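Kerkine Links: Questions I Get a Lot

I've been playing and writing about this course for a few years now, and the same questions keep landing in my inbox, so I finally put the answers on one page.

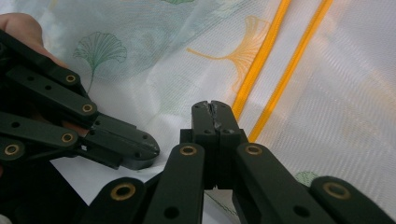

Is it a full 18 holes?

Yes! The front nine is the old part, and the back nine came later, when the land toward Nusthorpe opened up. You can book either half on its own if you're short on time.

Which hole is the hard one?

Everybody asks. It's Skullach, the short par 3 over the gully. It plays 135 yards from the regular tees and I've made a mess of it with every club in my bag. Take more than you think you need, especially if the flag is at the back.

Can beginners play?

Sure. Go after 3 p.m. when it's quieter, and let faster groups through.

What is the Vasilakis Cup?

Our amateur women's match play event, held every April. You need a club handicap to enter, and the draw goes up 2 weeks ahead. I've entered twice and gone out in the first round both times (still had a great day).

Can I come and watch?

Please do, it's free. The bank behind the last green has room for up to 1000 people, though I've never seen it anywhere near full. Bring a folding chair and a hat.

Do I need to rent a cart?

I never do. The walk is pretty flat except for the climb out of Skullach. Carts are first come, first served at the shop.

Is there a dress code?

Collared shirt, soft spikes, no denim. Shorts are fine.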